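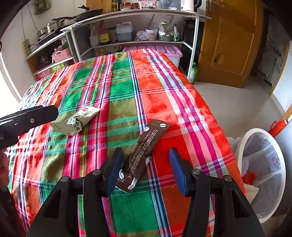

Wie lernt ein Roboter das Aufräumen?

Stell dir vor, du hast Snacks gegessen und das Papier liegt noch auf dem Tisch. Du nimmst es und wirfst es weg. Für dich ist das leicht. Für einen Roboter ist es eine schwere Aufgabe -- er weiß am Anfang nicht einmal, wie fest er drücken soll.

Darum gibt es den Dunda. Dunda ist ein Greifer-Set von der Firma Mullow. In der Schachtel sind 2 Greifer, für jede Hand einer. Du hältst den Griff, und vorne gehen die Finger auf und zu, fast wie bei einer Grillzange. Eine kleine Kamera schaut dabei immer mit. So entsteht ein Film von jeder Bewegung, und aus vielen Filmen kann ein Roboter später lernen.

Warum übt man mit Verpackungen? Sie sind dünn, glatt und knittern jedes Mal anders. Eine Tasse bleibt immer eine Tasse. Eine Tüte sieht nach dem Zerdrücken ganz neu aus!
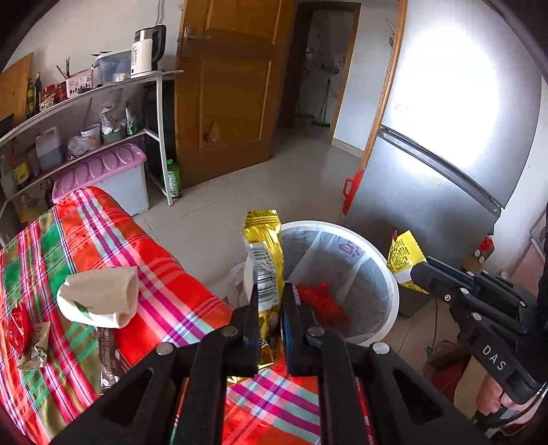
Zwei Greifer, zwei Verpackungen und ein Mülleimer mit Beutel.

Yanti Purba arbeitet bei Mullow und zeigt Schulklassen das Set. »Die Kinder wollen zuerst sehr schnell sein«, erzählt sie. »Aber langsam ist besser. Der Roboter soll ja sehen, was die Finger machen.«

Wie viele Filme braucht man? Für die Aufgabe »Müll in den Eimer« hat Mullow 2.000 Stück gesammelt. Das dauerte 18 Tage.

Kann man den Dunda auch zu Hause benutzen? Ja, ab acht Jahren und zusammen mit einem Erwachsenen. Ein Set wird für 73 Euro im Monat verliehen, das Übungsheft »Jugah« liegt dabei.

Wörter zum Merken
Greifer: ein Werkzeug mit Fingern, das Dinge festhält.
Gelenk: die Stelle, wo sich zwei Teile gegeneinander drehen. Dein Ellbogen ist auch eines.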